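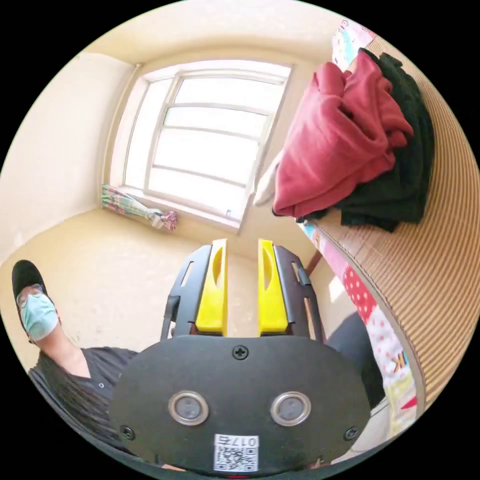
Why Does a Mat Feel Cool? (And Other Bed Questions)
by Ona Sakalauskas

When I was 7, I spent a whole summer sleeping on the kitchen floor. My bed was too hot, my pillow was too hot, even my pajamas were too hot, and the kitchen tiles felt wonderful. My grandmother stepped over me every morning to make her tea and never said a word about it.

I wish I'd known about sleeping mats back then! A sleeping mat goes right on top of the bed, and in lots of places where summer nights are sticky, people spread one out when the weather warms up and roll it away again when it cools down. Some are made of bamboo, some of grass or reeds or rattan. They're smooth and a bit firm, and if you've never tried one, your first thought will probably be "ooh, that's hard." Your second thought might be "ooh, that's nice."

So how does it work?

First, a little test. Put one hand on a blanket and the other on something smooth and hard, like a tabletop. Leave them there and count to 4. Which one feels cooler?

It's nearly always the table. But if both of them have been sitting in the same room all day (out of the sun, please, or you'll spoil the test), they're the same temperature! I didn't believe this when I first heard it, and I went around the house with a thermometer to check.

The trick is in your hand. You are warm, much warmer than most rooms, and heat likes to move from warm things to cooler things. A blanket is fluffy and full of tiny pockets of air. Heat has a hard time getting through air that can't move, so it stays close to your skin and you feel cozy. A tabletop doesn't have all that trapped air. Heat leaves your hand more quickly, and your skin tells your brain, "Hey, this is cool!"

A woven mat is more like the table. You don't sink into it the way you sink into a soft mattress, so there's less fluff hugging you on all sides. Air can get in around you too, and moving air helps sweat dry. Drying sweat carries heat away from your body, which is the whole reason we sweat in the first place. Gross but clever.

What about the stripes?

Look closely at a mat like this and you'll often see very thin lines running across it. Bamboo can be split into long, skinny strips. (It's a grass, by the way! A giant, woody grass.) Lay lots of strips next to each other, hold them together with thread, and you get a flat sheet that bends one way but not so well the other. That's handy, as it means you can roll it up like a poster.

Natural strips don't all match. One is a bit darker, the next a bit lighter, and that makes stripes without anybody getting out a paintbrush. Other mats have their stripes dyed on purpose. The edges usually get a border, often a strip of cloth sewn on. Loose ends are scratchy, and if you've ever had one poke you in the calf at two in the morning, you'll be a fan of borders for life.

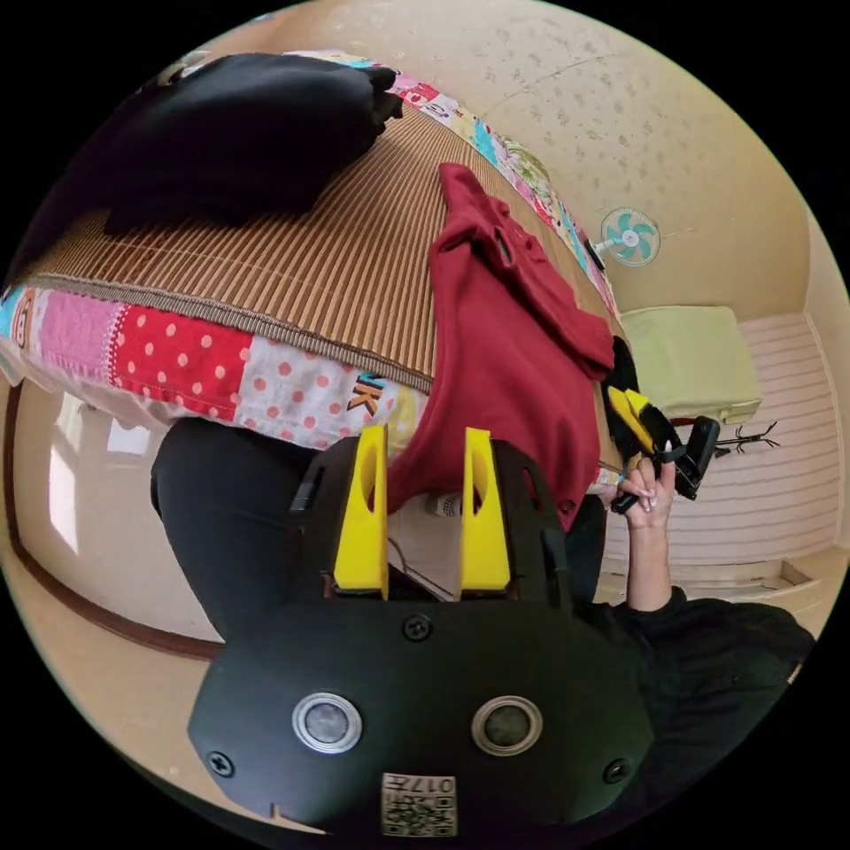 Brown and tan stripes on top, patchwork on the side of the bed. Find the white polka dots!

Now for the patchwork

Patchwork is my favorite part of any bed. You take pieces of fabric, cut them into shapes (squares are the easiest), and sew them edge to edge until you have one big piece. Pink next to blue, spots next to plain, a cartoon next to whatever you like. There are no rules about what goes with what, or if there are, I've never followed them.

A quilt usually has three layers. The pretty patchwork is the top. In the middle is something soft and puffy called batting, and underneath is a plain backing. Stitches go through the whole lot to stop the puffy part from sliding into a lump at the bottom. Remember those little pockets of air? Batting is full of them. So a quilt does the opposite job from a mat. Put the quilt over you and it holds your heat in. Leave it underneath with a mat on top, and your skin touches the smooth, firm layer instead.

People have made patchwork for a very long time, often out of leftovers. A dress gets a hole in the knee area but the sleeves are still fine, so the sleeves become squares. My friend Refilwe Ngcobo made one with 107 squares and says her mother can still point to the curtains, the school skirt and the picnic cloth. Today you can also buy fabric printed to look like patchwork, with no seams between the squares at all. To find out which kind you've got, close your eyes and run a finger across it. If you feel tiny ridges where the squares meet, somebody sewed those pieces together.

How do you look after a mat?

Mostly you wipe it. A damp cloth is fine, then let it dry all the way through before you roll it up, or it can go moldy and smell like an old boat. Ask a grown-up before you try anything wetter than that. Clothes should come off the bed first, too. I once rolled up a sock in mine and didn't see it again until the next summer.

Try it: weave a paper mat

You need 2 sheets of paper in different colors, scissors and a glue stick.

Fold the first sheet in half. Cut slits from the folded side, stopping a thumb's width before the open edge. Unfold it.

Cut the second sheet into long strips.

Push one strip through the slits, over, under, over, under, until you get to the end.

Start the next strip the other way: under, over, under, over. Slide it up snug against the first one.

Keep going until you run out of room, then glue down the ends.

Hold it up to a window when you're done. Do you see any tiny specks of light between the strips? Those are gaps, and air can sneak through them. Push your strips closer together and look again.

If you make a really small one, it fits a doll's bed. Mine is under a plant pot at the moment, and it's getting a little soggy.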